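Enari Street Community Fridge and Pantry
Frequently asked questions
Last updated 2021-03-17

We get a lot of lovely emails asking how everything works, and I've tried to gather the answers in one spot so you don't have to wait for me to get back to my inbox (which can take a while, I'm sorry to say). If your question isn't covered, please do write anyway.

Who can take food?
Anyone at all. You don't need a card, a referral or a reason, and you won't be asked for one. Some neighbours come by every few days and some only when the fortnight has run a bit long, and both are perfectly fine.

When are you open?
The pantry shelves and the fridge are open from 9 in the morning until dark. From April we'll be locking up a little earlier as the evenings draw in, and the new times will go up on the door.

Where exactly are you?
Go down the lane beside the old Nallen building and look for the green door. There's a ramp on the left side. If you're coming by bus, get off at stop 2629 and walk back toward the roundabout.

What can I donate?
Fruit and veg, bread, eggs, sealed dairy, tins, rice, pasta, nappies, pet food. Home cooking is welcome too, so long as you label it with the date and everything that's in it – and I do mean everything, down to the splash of fish sauce.

Does milk have to be unopened?
Yes please, and the same goes for cream, yoghurt and juice. A battered carton is no trouble if the seal is good and nothing is leaking. Long-life milk can go on the pantry shelf, but fresh milk needs to go straight into the fridge. 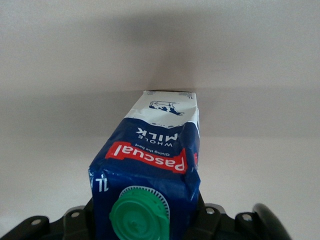
We can take fresh milk right up to its use-by date, and it's usually gone by teatime anyway. Once the date has passed it has to be tipped out, even if it smells all right to you.

What can't you accept?
Raw meat and seafood, alcohol, medicines, and anything that's been opened. We also had to stop taking glass jars of home preserves, which broke my heart a little.

Is there a limit on how much I can take?
No set limit. If you're collecting for a big household, or for a few families at once, give us a ring first and Mohammed-Awal Ankrah will put a box together for you. He can manage up to 20 boxes a week.

Can I help out?
Oh, please do! We need people for the morning clean and the Pawłowska bakery pick-up, and you'll want a car for the second one. Shifts run for 2 hours. Write your name and number in the book inside the door and we'll be in touch.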